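Teaching the microwave job by hand
21st April

The microwave task is on the list again. We tried it in October with the remote rig and I gave up after two evenings, mainly because I could never tell how hard the arm was pulling on the door. For Pellbridge we are doing it all with hand-held grippers, one in each hand, and no arm involved until the data is in. 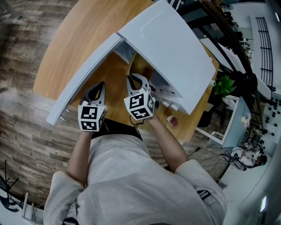
Both grippers in hand, door open, right hand at the opening.

The target is 200 demonstrations. Each one has 3 parts: open the door, move the wooden piece, close the door. I wrote the steps on a card because it is easy to drift. After a while you start taking shortcuts with your wrists that a robot arm can't copy, and then the whole batch is no good.

Going slowly helps more than anything else. My first runs were too quick and the tracking lost the marker cubes whenever I turned a gripper too far. Now I keep the cubes facing out and pause before I close the fingers.

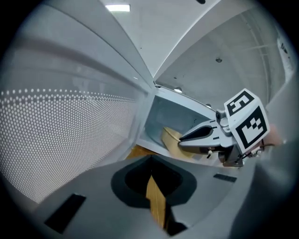

The inside of a microwave is a tight space for this. The fingers are longer than mine and I kept knocking the side wall on the way in. Coming in low and straight works better – it feels slow, but I drop the piece less often.

The left hand matters too. I used to let it hang once the door was open, and the first trained version on Videck did the same thing and let its arm wander. Now I park the left gripper near the door and keep it still until it has a job to do.
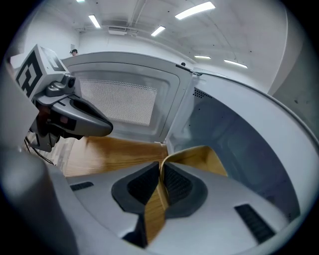
Settings and files

Runs are saved in the Wieczorek folder, starting at number 2501. If I bump the table I delete the run and do it over. Next up is a first training pass, then more runs with the piece turned the other way.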